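Hendero、エッジ機器向けログ検索ソフトウェア「Clorard」の新版を提供開始

通信が切れた場所でも、機器の中で記録を検索できる機能を追加

産業向けソフトウェアを開発するHendero(以下、当社)は、エッジ機器向けログ検索ソフトウェア「Clorard」の新しい版であるClorard 2の提供を、6月より開始いたしましたことをお知らせいたします。本版では、機器の内部に保存された動作記録を、外部のサーバーへ送信することなく、その機器の中で直接に検索することが可能になりました。

■開発の背景

工場、倉庫、研究施設などで使用される機器は、毎日、大量の記録を作成しています。これまでのClorardでは、この記録を一度、中央のサーバーに集めてから検索する方法を採用しておりました。この方法は管理が簡単であるという良い点がありますが、通信の状態が良くない場所では、記録の到着が遅くなり、原因の調査を始めるまでに時間がかかるという問題がございました。

お客様からは、以前より「機器のそばにいるのに、その機器の記録を読むことができない」というご意見をいただいておりました。当社はこのご意見を重く受け止め、検索の仕組みを最初から設計し直すことにいたしました。

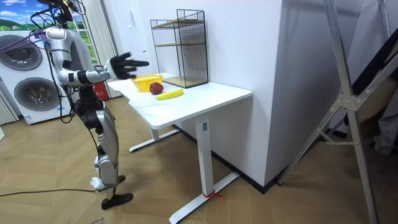

白い机に向かって右腕を伸ばすヒューマノイドロボット

■新版の主な機能

(1)機器内検索
記録の索引を機器の中で作成し、その場所で検索を行います。当社の試験環境では、メモリの使用量は40メガバイトの範囲に収まりました。小さい計算能力しか持たない機器でも、本来の動作に大きな影響を与えないように、索引の作成は処理の負荷が低い時間に自動で行われます。

(2)横断検索
同じネットワークに接続された複数の機器に対して、一つの画面から同時に検索を行うことができます。当社の試験では、600台を超える機器を対象にした検索が正常に完了することを確認いたしました。途中で通信が切れた機器がある場合は、その機器の名前が結果の画面に表示され、通信が戻った後に、残りの結果が追加されます。

(3)時刻のずれの補正
複数の機器の記録を並べる場合、各機器の時計が少しずつ異なっていると、出来事の順番を正しく読むことができません。新版では、機器の間で交換された通信の記録をもとに時刻の差を計算し、補正した時刻と元の時刻の両方を表示いたします。元の記録そのものは変更されません。

(4)検索条件の共有
よく使用する検索条件に名前を付けて保存し、同じ組織の利用者と共有することができます。保存された条件は文字のファイルとして書き出すことができますので、版の管理を行っているお客様は、普段お使いの方法で管理していただけます。

■先行利用について

正式な提供の前に、2か月の期間で先行利用を実施いたしました。期間中は、索引の作成を止める操作がわかりにくいこと、また、日本語を含む記録の中で単語の区切りが正しくない場合があることについて、ご指摘をいただきました。前者は設定画面の構成を変更して対応し、後者は辞書を利用者が追加できる形に改めました。なお、辞書の追加は現在、管理者の権限を持つ利用者のみが行うことができます。
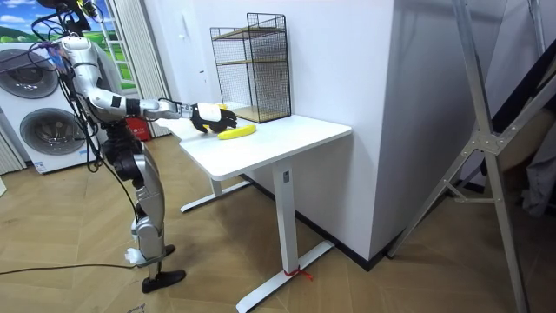

先行利用に参加したYooからは、次のようなコメントが届いております。「今までは、記録がサーバーに届くのを待ってから調査を始めていました。今回の版では、ノートパソコンを機器に直接つなぐだけで検索ができますので、調査の始め方が変わりました。時刻の補正は便利ですが、補正の根拠になった通信がどれであるか、もう少し詳しく見ることができれば、さらに安心して使用できると思います。」

ご要望のありました補正の根拠の表示につきましては、次回の更新での対応を予定しております。

■既存の版をご利用のお客様へ

現在の版で作成した検索条件は、新版でもそのままご利用いただけます。ただし、サーバー側の索引は形式が異なりますので、移行の際に再作成が必要です。再作成の間も、古い索引を使用した検索は可能ですが、新しく届いた記録は、作業が完了するまで検索の対象になりません。移行の手順書は、利用者向けサイトに掲載しております。

また、有効な保守契約をお持ちのお客様には、新版を追加の費用なしで提供いたします。現在の版に対する修正の提供は、来年の3月まで継続いたします。

■提供の形態と動作環境

Clorard 2は、年間の利用契約の形で提供いたします。料金は、記録を検索する機器の台数によって決まります。機器側はLinux、管理画面は主要なウェブブラウザに対応しております。導入の作業に支援が必要なお客様には、別途お見積もりの上、当社のサービス部門「Ona」が対応いたします。

■Henderoについて

Henderoは、機器の記録の収集、検索、保管に関するソフトウェアの開発と販売を行っています。主な製品は「Clorard」です。

■本件に関するお問い合わせ

Hendero 広報担当
当社ウェブサイトのお問い合わせフォームよりご連絡ください。受付時間は午前10時から午後5時までです。

※本リリースに記載された内容は発表時点のものであり、予告なく変更される場合があります。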